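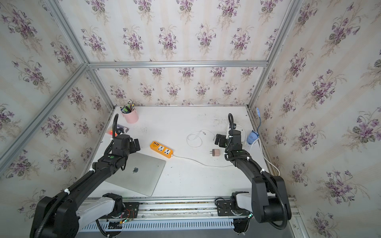 Hanging patterned wallpaper on a small wall

Check the batch number on every roll before you open one. Two rolls marked 108 will match. One marked 108 and one marked 109 may not, and the difference shows most on a cream ground.

Wash the wall with warm water and a little dish soap, rinse it and leave it overnight. Fill dents, sand them flat and wipe off the dust.

Measure the height, then add 4 inches for trimming. With a repeating pattern, add one full repeat to each strip after the first. Number the strips on the back in pencil and draw an arrow pointing up.

Starting and matching

Draw a plumb line with a level. Don't trust the corner or the door frame – in older houses both can be well out. Hang the first strip to the line and work away from it.

Match the pattern at eye level first. Smooth from the middle toward the edges with a dry brush and press the seams lightly after 20 minutes.

Corners

Never wrap a full strip around an inside corner. Cut it so half an inch turns onto the next wall, then hang the offcut over that from a fresh plumb line. Stripes will show a lean sooner than flowers.

Change the knife blade often. A dull one tears damp paper.

Keep a leftover piece for patches, rolled and stored away from sunlight.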